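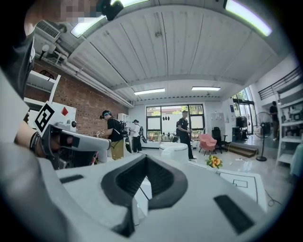 About Sorkilis

Sorkilis is an evening language school in Virkthorpe. We teach modern Greek to adults and to children from the age of seven. Classes run from August to the end of May, Monday through Thursday, with a break over the winter holidays.

The school was started by Areti Galanis and Chrysanthi Kalogeropoulos, who had been teaching out of Areti's dining room and ran out of chairs. Our first rented space was over the old Karamanlidis bakery. We moved to our present address at 451 Istix Street in November 2019. Street parking is free after 6 p.m. Please do not use the spaces behind the dentist's office.

What we teach

Adult courses go from complete beginner to advanced reading. A course is 29 lessons of ninety minutes each. Beginners spend the first two weeks on the alphabet and on saying things out loud, including prices, phone numbers and directions. From the second course on, lessons are mostly in Greek. The advanced group reads short stories and newspaper articles and meets every other week.

Children are grouped by level and not by school grade, so brothers and sisters sometimes end up in the same class. Parents are welcome to sit in on the first lesson.

Many of our students have a Greek grandparent or have married into a Greek family. Others are planning a long stay, or took a trip once and kept going back. You don't need any reason to sign up.

Our teachers

Areti Galanis teaches beginners and runs the office.
Chrysanthi Kalogeropoulos teaches the advanced group and private lessons.
Leonidas Economou teaches the intermediate courses. He also prepares students for the certificate exams.
Athina Zervas and Evangelia Karagiannis teach the children's classes.

The library

We keep a lending library of 1001 books, mostly novels, cookbooks and picture books. Current students may borrow two at a time for three weeks. Former students can still borrow if they leave a deposit.

Visiting

The office is open from 4 p.m. on class days. New adult students take a short placement talk with a teacher, which is free. Call ahead to set a time.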